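Does coloured light change how fast people read? Project report, Group 2

Our project looked at reading speed under different room lighting. The idea came from the study rooms at Gedow, where the lamps can be set to white, amber or pink and students often argue over which to use. We wanted to know if the colour makes any difference to how quickly someone gets through a page.

We asked 17 students to read a printed passage of 976 words under each setting. The lamps were Fullico desk models at full brightness. Everyone had a short rest between readings, and the order of the colours was changed from person to person.

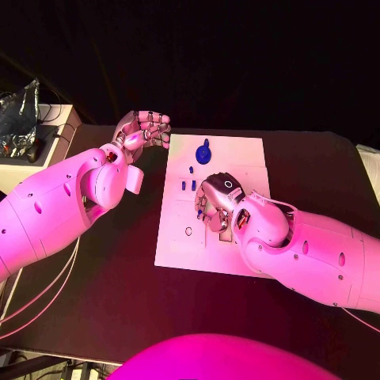 Page last changed: 2026-06-13

Under white light the average reading time was 181 seconds longer than we had guessed from our trial run - mainly, we think, a sign that the trial passage was too easy. Amber gave nearly the same times as white. Pink was slower for most readers, and several said the paper seemed to glare.

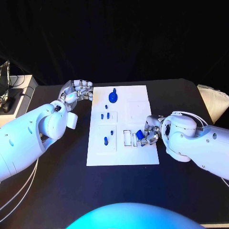
Reading speed is only part of the question, so we also asked people how tired their eyes felt. The answers were mixed and did not follow the times closely. Paper colour may matter too. A white surface on a dark tabletop, like the board lying in the middle of the table here, stands out far more than it would on a pale desk, and our desks were all pale. We would like to repeat the test on dark desks in July.

The main weakness is the small group. We also had no light meter, so we cannot say if the three settings were equally bright.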